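About Gorkley

Hello, and thanks for clicking on the dullest-sounding button on the website! I'm the one who started Gorkley, and I still answer most of the emails, so if you've ever asked us whether the trays go in the oven (please don't), that was me you were talking to.

We put together table sets for people who like eating noodles at home and would like it to feel a bit more special than a bowl on the sofa. A tray, a pair of chopsticks, a cloth. You can buy the bits separately too.

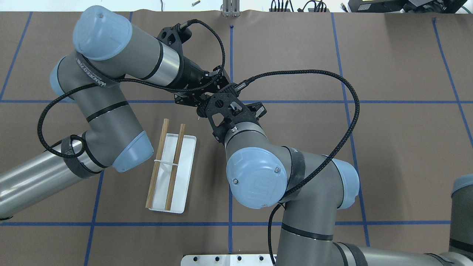
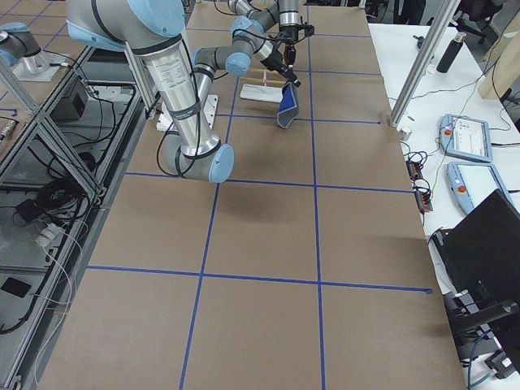 The worktable, with its brown paper and blue tape.

How the table got its squares

I'm very fond of that tape. When I began I was laying sets out on my own kitchen table, and things wandered -- a cloth would slide over to the next set along and somebody would end up with two. So when we moved into the unit on the Catari estate I covered the big table in brown paper and taped it into a grid. Every set gets its own square while it's being laid out. The paper creases and you can see the joins, but it's cheap, it's kind to white trays, and when it gets tatty we roll it up and start again. I've been told more than once that a proper mat would look smarter. I'm sure it would!

What goes in a set

Our first set is called the Ambaye and it's still the one I'd point you to. It has a white tray, wooden chopsticks and a dark blue cloth with a grey border. I spent far too long picking that cloth (my spare room was full of samples for most of a winter) and I nearly went for green.

The Fimenano is the same idea for 2, with a longer tray to share. It came about after a customer wrote in October asking for one as a wedding present, and then her sister wanted one, and off we went.

Chopsticks are checked for splinters before they go anywhere near a box. Cloths are shaken out, looked over and folded with the border showing. If yours turns up folded the wrong way round, that was probably me on a Ambaye-heavy afternoon.

Where we've got to

We made 73 sets in our first year and I thought that was a lot. Last year it was 2,000, and we had to get a second kettle. We do small orders, big orders and the odd supper club, and if you need 100 or more we can usually talk about a different colour of cloth. Give us a month's notice for that, please -- dyeing takes as long as it takes.

Come and say hello

The unit is open most mornings until noon, and there's a shelf of seconds by the door at half price, mostly trays with a mark on the underside. Ring the bell twice, as the first one tends to get missed. If you can't get to us, use the contact form and I'll write back, usually in the evening once the orders have gone.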